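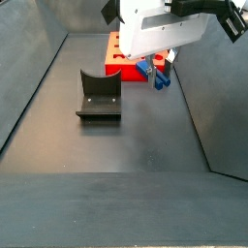
Has the toy lending service reached the number of loans set out in the grant?
It passed that number in December. The target for the full grant year was 1,000 loans, and the total when we closed the books for this report was 1,242.

Grant: Grandero Family Fund, early years strand
Project: Toy lending and play sessions, Pondberg and Selvanayagam Road branches
Report prepared by: Piyumi Jayawardena

Loans

Most of the loans still go out from the Pondberg branch. Selvanayagam Road started slowly, as we said in the last report, and it picked up once we moved the toy shelves from the upstairs meeting room to the wall next to the picture books. Parents with strollers could not easily get upstairs when the elevator was out of service, and it was out of service for much of the fall.

Families keep a toy for three weeks and can renew once. We had planned to charge a small late fee. We dropped it before opening, after front desk staff pointed out that the library no longer charges fees on children's books and it would be hard to explain the difference. Late returns have been a nuisance at times, mainly over school breaks. A text message two days before the due date has helped more than the letters did, and we have stopped sending letters.

The most requested items are ride-on toys, train sets and anything with a marble in it. Marble toys only go to families whose youngest child is over three. The catalog now asks for the age of the youngest child in the home when a hold is placed. That was a change to the form made by Jannik Reuter in our systems office, and it took longer than we had allowed for – the catalog vendor had to approve it.
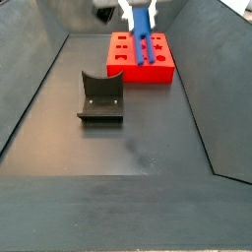
Pondberg Public Library | Children's and Family Services

Play sessions

Sessions run every Thursday morning during the school year. They are free and families do not need to sign up. Each one has a loose theme, such as water, sorting and matching, or things that roll, and the toys used that morning can be borrowed afterward.

Attendance has been uneven. The water mornings fill the room and we have had to ask people to wait. The sorting and matching mornings are quieter, but the families who come tend to stay to the end, and staff get more time to talk with parents about speech, sleep and preschool places. We would like to keep both kinds.

Nusrat Dewan has led the sessions since the spring. She has also worked out a short handout for parents to go with each type of toy. The one for shape sorters suggests handing over one or two pieces at first, saying the name of the shape while the child holds it, and waiting before helping. The handouts are printed in English, Bengali and Tamil. We had hoped to have Spanish ready too. The translator we used last time was not available, and we now expect it next quarter.

Partner sites

The grant allowed us to lend boxed sets to child care providers working from their own homes. We signed up 22 providers, and 8 of them have asked for a second box. A box stays with the provider for two months. Delivery is done with the same van that takes books between branches, so there is no extra cost to the grant apart from the boxes themselves.

We asked the providers for comments at the end of the first round. 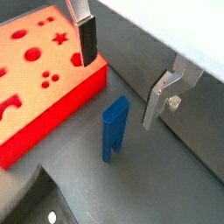
Sajib Akanda wrote back that the boxes were good but too heavy on toys for toddlers. He had four-year-olds in his group who went through everything on the first morning, and he would rather swap half the contents after a month than wait for a whole new box. He also asked for a list taped inside the lid, so that the person packing up at the end of the day knows what should be in there.

We have done the lists. Swapping half a box is harder, as each box is checked in and out under one barcode. We are going to try it by splitting the larger boxes into an A box and a B box and will report on how that goes.

Cleaning and repairs

This has taken more staff hours than we budgeted. Hard plastic and sealed wood are simple. Foam, fabric and anything with a battery compartment take much longer, and we have to let fabric items dry overnight. We have bought a second drying rack and cleared a shelf in the staff workroom for items waiting to be checked.

Missing pieces are the other problem. A puzzle with one piece gone is still lent out, with a note on the bag. A sorter or a stacking set is held back until we can replace the part. Stustura, the supplier for most of our wooden items, sells single replacement pieces, and we plan to order from them first when the next round of buying comes up.
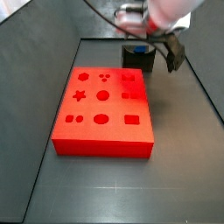
Shape sorter with nine recesses in the top face.

Spending

Spending on toys is slightly under budget and spending on staff time is over, for the reasons given in the section on cleaning. Sunil Siddiqui in the finance office has attached the full statement. We are asking for permission to move the unspent part of the printing line into staff time. The printing line is low only because of the delay with the Spanish handouts, and enough would be left in it to cover them.

Next period

– Open the toy shelves at Selvanayagam Road on Saturdays
– Test the split boxes with providers
– Finish the Spanish handouts
– Replace the two train sets that are past repair
– Decide whether ride-on toys can be reserved ahead, as the waiting list for them is long

The elevator is due to be fixed before the next report. If it is, we will look again at using the upstairs room for a second weekly session.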